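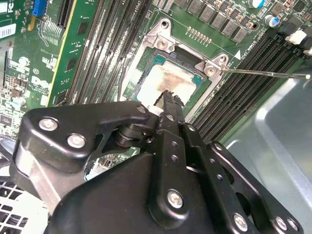
Figure 3. Processor in its open socket, with dried thermal paste on the heat spreader and memory slots on both sides.

4.2 Condition of the machines at opening

The desktop computers in our study came from offices and schools, and they reached the Kilness workshop in mixed condition. In total 497 machines were received, and all of them were opened by hand or on the bench within the period of the study. We recorded the condition of each one before any part was taken out. This section reports what we found and how the state of the parts influenced the order of the work.

The processor was the part which needed the most attention. It is small, it has a good resale value, and it is easily damaged at the moment when it leaves the socket. In the older machines the thermal paste between the cooler and the heat spreader had become hard. Brownish dried paste, such as that on the processor in Figure 3, was the most common finding, and it was often accompanied by a whitish residue. We did not consider such residue as damage. It was entered in the record as "surface, cleanable", and the processor stayed in the group intended for reuse.

A more serious problem appeared when the hard paste held the cooler and the processor together. If the cooler is pulled straight up in this condition, the processor can come out of the socket while the socket is still locked. In our study this happened in 13 machines. We therefore changed the working instruction in March. The revised instruction says that the worker turns the cooler a few degrees to each side before lifting, and stops if there is resistance. After the change we had no further case of this type, although the number of machines treated afterwards is too small to allow a strong statement.

The retention lever gave fewer difficulties than we expected. It was bent in a few machines only, and in those it could still be opened by hand. We kept the socket frame together with the board in every case, as the buyers of used boards ask for a complete socket.

4.3 Order of removal

Earlier guides for small workshops usually propose that the heavy parts are removed first, beginning with the power supply. The argument is that the case becomes lighter and there is more space for the hands. We followed this order in the first group of machines, which we call the Flakden group after the store where they were kept. In the second group, the Solís group, we took out the small and valuable parts first and left the power supply until the end. All cases were placed on the side with the open side upwards, and the mains cable was disconnected before the cover was opened.

The two orders are compared in this section with regard to time and damage. The time was measured from the first contact with a part inside the case until the last part was in its tray. The damage was judged by a second person, who was not told which order had been used.
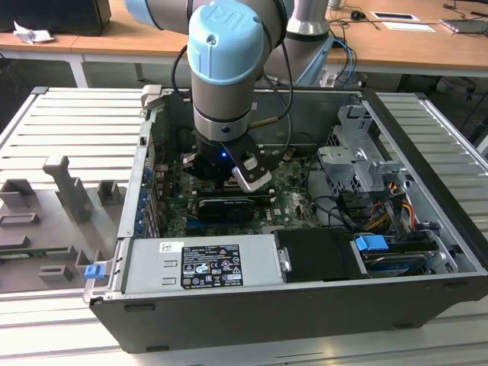
The wires of the power supply were the main reason for the difference between the two groups. In the Flakden group the worker had to disconnect every power connector at the beginning, also those which are placed behind the drive cage and are not easy to reach. In the Solís group the cage was already partly empty when this step began, and the connectors could be seen without moving the wires. The workers preferred this. On the other hand, a power supply which stays in the case takes up much of the room near the front, and with large hands it is not comfortable to work beside it.

The graphics card should be taken out early in both orders. It lies over a part of the board, and while it is in its slot it hides small connectors and sometimes also the lock of the slot itself. We found that the cards were released without trouble when the latch at the rear of the case was opened first. When this step was forgotten, the card was lifted at one end only, and the edge contacts were sometimes scratched. We regard this as the most avoidable damage in the whole study.

Memory modules were removed directly after the graphics card. In total 1724 modules were collected. They were tested in a simple reader of the type Zonix, and 97 of them failed the test. We cannot say how many of these were already faulty before they came to us. The failed modules were distributed over both groups, and we see no sign that the order of removal had an influence on them.

Hard drives need a different treatment, as they may contain private data. They were taken out of their trays, marked with the number of the machine and locked in a separate cabinet on the same day. The coloured plastic handles and latches used in many office computers are helpful for this step. No tool is needed, and a new worker understands quickly which parts are meant to be moved. In cases without such handles the drives were fixed with screws, and the work became clearly slower.

4.4 Questions raised by the workshops

The workshops which read a first version of our instruction sent us several comments. One point was raised more than once, and we repeat it here together with our reply.
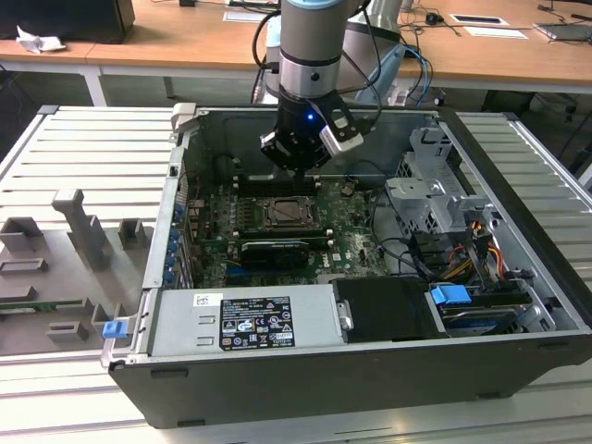
Should the processor be removed before the motherboard is taken out of the case?
We recommend to leave the processor in its socket until the board is free, unless the board is going to scrap. The socket protects the contacts while the board is lifted and turned, and an open, empty socket is easily touched by a loose wire or a screwdriver. If only the processor is wanted, it can be removed inside the case, but the wires should first be moved to one side and a cover should be placed on the socket afterwards.

The other comments concerned the labelling of the trays and the storage of screws. They were included in the instruction without further tests.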